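# Washing and Caring for Clear Glass Plates with Painted Flowers
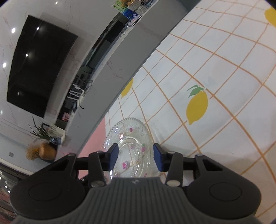 *Clear glass plate with a textured rim and pink and magenta flowers, on a white tablecloth.*

Decorated glass plates turn up in a lot of houses, usually at the back of a cabinet. The glass itself is tough enough for regular meals. The color is the weak point, and most of the damage I see comes from dishwashers and scouring pads.

These instructions cover washing, drying, spot removal, table use and storage. They apply to clear pressed or molded glass with small colored motifs on the front or back.

## What you need

- A plastic dishpan, or a sink with a folded towel in the bottom
- Mild dish soap, no citrus and no bleach
- A soft sponge without a green side
- A soft toothbrush for the rim
- Two lint-free towels
- White vinegar
- A sheet of felt or a stack of paper plates for storage

I use the Dekmont dishpan because it has a flat bottom and the plates don't slide to the middle. Any pan wide enough to lay the plate flat will do.

## Step 1: Find out where the color is

Run a clean fingertip lightly over one of the flowers, first on the front and then on the back.

If you feel a slight bump, the color sits on the surface. It may be fired enamel, which holds up well, or it may be cold paint, which does not. If both sides feel smooth, the decoration could be a decal under a clear coat. Treat that the same as cold paint until you know better.

To check for cold paint, wet a white cotton swab with plain lukewarm water and roll it over the smallest motif on the back or near the edge. Look at the swab. Any pink on it means the plate should be display only, wiped with a barely damp cloth and never soaked. Stop here with that plate and go to the storage section.

Do this on every plate in the set. Sets get mixed over the years, and replacements don't always match how the originals were made.

## Step 2: Wash

1. Fill the pan with lukewarm water. If the plate has been in a cold room, leave it on the counter for an hour first. Inês Simões cracked two dessert plates one January by going straight from an unheated pantry to hot tap water.
2. Add a small squirt of soap and swish it in.
3. Take off your rings.
4. Put in one plate at a time, holding it by the rim with both hands.
5. Wipe the center with the sponge, following the circles in the glass. Grease collects on the inner side of each raised ring, so go around those twice.
6. Wipe over the flowers with light pressure, going one direction only.
7. Turn the plate over and do the back. The foot ring usually holds a gray line of dirt.

Don't leave the plates to soak. Five minutes is plenty for dried food on enamel. For stuck cheese or egg, lay a wet cloth over the spot and come back to it.

## Step 3: Clean the rim

A plain rim takes one wipe. A beaded or scalloped one takes the toothbrush.

Dip the brush in the soapy water and work along the edge in short strokes, a few inches at a time. Hold the brush flat so that the plastic head doesn't knock against the beads. Stay off the painted parts. Where a flower sits on the rim, brush up to it and finish with the sponge.

Check for chips while you are there. Close your eyes and run the pad of your thumb *lightly* around the outside. A rough spot is easier to feel than to see on textured glass. Plates with a sharp chip shouldn't go on the table. Small ones can be ground smooth by a glass repair shop, but ask for the price first - it is often more than a replacement plate.

## Step 4: Rinse and dry

Rinse in lukewarm water, the same temperature as the wash. Tip the plate so the water runs out of the rings.

Dry it right away. Water left standing in the rings leaves white circles, and in hard water areas you will see them after one or two washes. Use the first towel to take off most of the water and the second to polish. Pat the flowers dry and leave the rubbing for the clear parts.

A dish rack is fine for ten minutes if the slots are coated. Bare wire scratches the back.

## Removing white spots and cloudiness

Mix one part white vinegar with three parts water. Dampen a cloth with it and lay the cloth on the clear areas only, folded so it misses the decoration. Leave it for five minutes, then rinse and dry. Repeat once if you need to.

If the cloudiness is still there after the second try, it is most likely etching from dishwasher detergent. That is damage to the glass surface and it won't wash off. You can still use the plate.

Skip these:

- Baking soda paste, which is gritty enough to dull the paint
- Oven cleaner or anything with ammonia
- Steel wool of any grade
- Acetone or nail polish remover, which will lift cold paint in seconds

Sticker residue comes off with a drop of cooking oil. Leave it on for half an hour, rub with your finger, then wash as above.

## Using them on the table

Clear glass shows whatever is underneath, so the cloth matters more than it does with china. A white cloth gives the flowers the best chance. A cloth with thin colored lines also works, and the lines will show through the center of the plate. Heavy prints compete with small motifs and I would avoid them.

Some practical points:

- Cold and room temperature food only, unless the maker marked the plate for heat. No microwave and no oven.
- Cakes, cookies, fruit and sliced cheese are all good choices. Cut the cake on a board first. Knife marks through a flower can't be fixed.
- Beet salad, turmeric and tomato sauce will not stain the glass, but they can settle around the edges of raised paint. Wash those plates the same evening.
- For hot dishes, set the glass plate aside and use ceramic. A trivet underneath doesn't help, as the heat comes from the food.

## Storage

Stack no more than six, with felt or a paper plate between each pair. Cut the felt the full width of the plate so it covers the rim. Scalloped edges touch each other at the points, and that is where the chips start.

Line the shelf too. Put the largest plates on the bottom and don't set bowls on top of the stack.

Keep cold paint plates out of direct sun. Pinks and reds fade first. Eduardo Carrilho had a row of them on a south window ledge, and after three summers the flowers were the color of weak tea.

If you use a plate stand, pick one with coated arms and check that the plate leans back. The Veloso wire stand holds a dinner plate well, but the small size is too tight for a scalloped rim.

## Common questions

**Can they go in the dishwasher if the swab test was clean?**
I wouldn't. Enamel may last for 200 washes or it may start to go dull after 20, and you can't tell in advance which kind you have.

**The color has already worn off one flower. Can I repaint it?**
Yes, for display. Hobby glass paint that cures at room temperature is fine on a plate that will stay on a shelf. Don't put food on it afterward.

**There is a gold line on mine as well.**
Treat the gold as cold paint. No vinegar and no brush.

**How often should display plates be washed?**
Twice a year in most rooms. In a kitchen, every two months, before the grease film gets sticky.

*Last updated Sep 13, 2019. Added the note on felt size.*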